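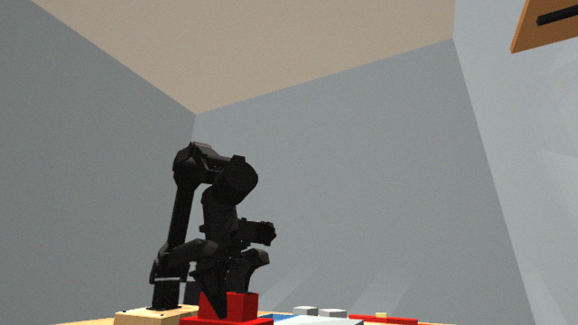 机械臂进了分拣间，人该做什么

Peltidley 的分拣间六月起改了班次。原来四个人围着一张台子，把小件按颜色和尺寸放进托盘，现在抓取交给机械臂，先在仿真里把动作跑顺，再搬到真台子上。夹爪竖直朝下，对准一个红色方块，这类动作在屏幕上练上3000次，不占人手，也不耽误出货。

我在这里管排班，对这件事总体赞成。小件分拣伤手腕，也伤眼睛，一个班站到下午，错放的件数明显多起来。把这一段交出去，没有人舍不得。

我有意见的是后面的安排。厂里给每人16小时培训，内容是开机、急停和清报警，学完就算转岗。可是真正难的活在别处：物料换了批次，摆放变了，仿真里的布置要不要跟着改，谁来判断？目前都要发给 Clorkus 那边的工程师，等回复常常要等半天。台边的人一眼就知道哪种件容易滑、哪种件会叠在一起，却没有权限改任何参数。

工资也没有跟上。看管设备的岗位每月多900元，同时取消了计件奖，手快的老员工拿到手的反而少了。

我的建议很简单。培训加到30小时，多出来的时间用来学改布置、看仿真结果；台边的人可以提出修改，也可以叫停；计件奖取消之前，先把新岗位的工资定清楚。这几件事应当在第二条机械臂装上之前办完。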